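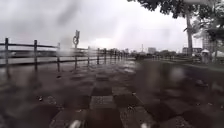 The checkerboard stretch this morning, looking along the railing. Water's out there on the left, same color as the sky.

Home Forums Walks & Running Gear Members Log in

Sulano Waterfront Forum > Walks & Running > Are those tiles a problem for anybody else in the rain?

tilehopper
May 31, 2022
Okay so I've been walking the promenade before work pretty much every day since we moved here in March, and I love it, rain included. Probably rain especially! You get the whole bay to yourself and the far shore goes all faint and hazy like somebody rubbed it with an eraser. But I have a bone to pick with the paving. When those squares get soaked they shine like a bowling lane, and today I had the kind of slip where you don't fall but your whole body does a little dance and then your neck hurts for the rest of the day.

My theory (and my husband thinks I've lost it) is that the dark brown squares are slicker than the lighter ones. I've started stepping only on the light ones, like a kid on a kitchen floor. Anybody else notice this? Or is it my shoes? They're Venter trail runners, a year old, not bald or anything.

Also what do the rest of you do on days like this, do you switch routes or just slow down?

grayline_pete
It's your shoes. Sorry. Trail runners have those hard lugs and there's hardly any rubber touching on a flat surface. Great in mud, terrible on tile. I went down on my hip in a pair a few winters back in the grocery store entrance, in front of the flower buckets, and a lady handed me a carnation.

As for dark versus light, no way. Same tile, different dye.

marisol_k
I'm going to disagree with Pete on the second part. Different color can mean a different batch and a different finish, we had that with our patio. Two colors from the same maker, and the charcoal ones had a noticeably smoother face. Ran my hand over both and you could feel it. I'm not saying that's what is going on at the promenade but "same tile, different dye" isn't something you can know by looking.

What I do notice is the puddles. They collect over on the railing side, and the middle stays a bit better. I'd walk there before I'd play hopscotch.

tilehopper
Ha, it IS hopscotch, I've accepted it. And yes on the railing side puddles, I should have said. They were sitting in the joints and the low spots this morning. The tiles over there look darker and it's basically a mirror, you can see sky in it. Which maybe explains my whole dark tile theory?? I like walking near the fence because of the water, so I'm always on the wettest part.

Jhair Tamayo
Morning all. I laid pavers for 15 years (not these, I want to be clear, don't come to my house) and I'll give you my two cents.

A walk next to the water usually gets a small slope so the rain runs off one side. Then the ground settles a little here and there, a few squares drop, and you get puddles in the low places. Normal. What makes a square slippery is mostly what's living on it. You get a thin green or brown film that you can't even see until you scrape it with a key, and it loves the damp spots. So the wet side gets more film, and more film is more slippery. I'd bet a sandwich that's what she's feeling.

If you want to test it, scrub one dark square and one light square with a stiff brush and dish soap, rinse, and then rub your shoe on them while they're wet. Compare with the neighbors. If the scrubbed ones grip, it's film. If the dark one is still worse, then marisol is right and I owe two sandwiches.

grayline_pete
I would pay money to see somebody out there at 6 am scrubbing one square.

tilehopper
Don't tempt me, I own a brush.

harborlane35
Unpopular opinion I guess but I think people should just stay off it when it's pouring. There's a perfectly good gravel path up by the ball fields. Every wet spring we get the same thread, and every time somebody wants the city to tear up the walkway and put down rubber or whatever. It's outdoors. It gets wet.

marisol_k
Who asked for rubber? She asked whether it was her shoes.

And the gravel path is fine if you're steady on your feet and aren't pushing anything. My mother uses a walker and the promenade is the only place around here where the wheels roll. Some of us don't get to pick the gravel.

harborlane35
Fair enough about the walker. I meant runners mostly. I still see people flat out sprinting on it in a downpour with earbuds in.

Tuncay Aksoy
I am one of the runners, hello :) No earbuds though.

I counted it up from my watch because this thread made me curious, and I've logged 138 runs on the promenade. One fall. It wasn't raining at all, I tripped on my own lace like an idiot. In the wet I shorten my stride and stay in the middle, and I don't do any quick turns. Turning around at the end is where it gets you, you plant your foot and twist and off it goes. Walk the turn. Nobody is grading you.

Shoes: I went from Zilutard road shoes to a softer pair with a flat sole and it was night and day. The Zilutards were comfortable but they squeaked and skated. So I'm with Pete on this one, it's a shoe thing first and a tile thing second.

tilehopper
What's the softer pair? And do they last? I go through shoes like crazy, I drag my left heel.

Tuncay Aksoy
Grindmont, the plain gray ones, I don't remember the model. They don't last as long, no. Soft rubber wears down, that's the trade. I get a season and then they turn into my lawn mowing shoes.

ferrywatcher
Jumping in from the other direction, I love that walk in exactly this weather and would hate for anybody to get scared off it. I'm retired and I go out with a thermos and a big ugly poncho. When it's that flat gray overcast you can hardly tell where the water stops and the sky starts, there's just that thin dark line of the far shore holding the two apart. I lean on the railing and drink my coffee and go home with wet knees. Best part of my day.

My advice for the slippery bit is to take it slow and put your whole foot down flat, like a penguin. My daughter in law taught me that one for ice and it works fine on tile.

tilehopper
ferrywatcher I think we'd get along. I had the hood up and rain running down everything this morning and I was still grinning like a fool. The railing was throwing faint reflections down onto the tiles too, I stopped and looked at that for way too long and was late for a call.

grayline_pete
Speaking of the railing, am I the only one who thinks the top rail sags? From post to post, a little dip in each one. Drives me up the wall. I used to hang doors, I can't unsee a thing like that.

Jhair Tamayo
It does dip some between the posts, yeah, it shows in the photo. Might be how it was made, might be years of folks leaning on it with a thermos (looking at you, ferrywatcher). I wouldn't lose sleep over it. If a post ever wiggles when you push on it, report that one.

ferrywatcher
I weigh 138 pounds with the poncho on, I refuse to take the blame for an entire fence!

marisol_k
I like the dip. It looks like rope.

harborlane35
Somebody called in about the puddles last year, for the record, and got a form letter back saying it was "noted." I'm not against fixing it. I just don't hold my breath. If you do report it, tell them where. "On the promenade" gets you nowhere, that thing goes on forever. Use the tall pole with the round sign on top as your landmark and say how many steps before or after.

tilehopper
Good idea about the pole. I'm always using it as my "almost there" marker on the way out anyway. I paced it once from my car to where I turn around and got 1,892 steps, though I lost track in the middle when a dog came over to say hi, so take that with a grain of salt.

Okay so here's my plan. Brush and dish soap this weekend if it's wet, one dark square and one light one, on the puddle side. I'll bring both the Venters and an old pair of flat sneakers and try each.

Jhair Tamayo
Do a pair in the middle too, otherwise you've only tested the puddle side. And go easy on the soap, use a squirt and bring a jug to rinse with. Soap left on a tile is worse than any film, and it'd be the next guy through who finds it. Don't let it run off into the bay if you can help it either. Plain water and a hard scrub will tell you nearly as much, now that I think about it.

tilehopper
Plain water it is then, I don't want to be the reason Tuncay has fall number two.

Tuncay Aksoy
Thank you, I appreciate being considered. What time are you going? I'll bring the Grindmonts and we can try those on your squares too. I take a size 11 so you'd have to let me do the foot rubbing.

tilehopper
Saturday, early, 7 or so? If it's dry I'll pour the jug out and we can fake it.

marisol_k
Pouring a jug won't be the same as tiles that have been soaked all night. But sure. I might walk down with mom and watch, she'll have opinions about the finish.

grayline_pete
Still say it's the shoes. I'll come too, I want that sandwich if Jhair loses.

Jhair Tamayo
You didn't bet anything, Pete. You said same tile, different dye. If it's the tile, you owe marisol lunch.

grayline_pete
Turkey or ham, marisol?

marisol_k
Tuna. Mom wants ham.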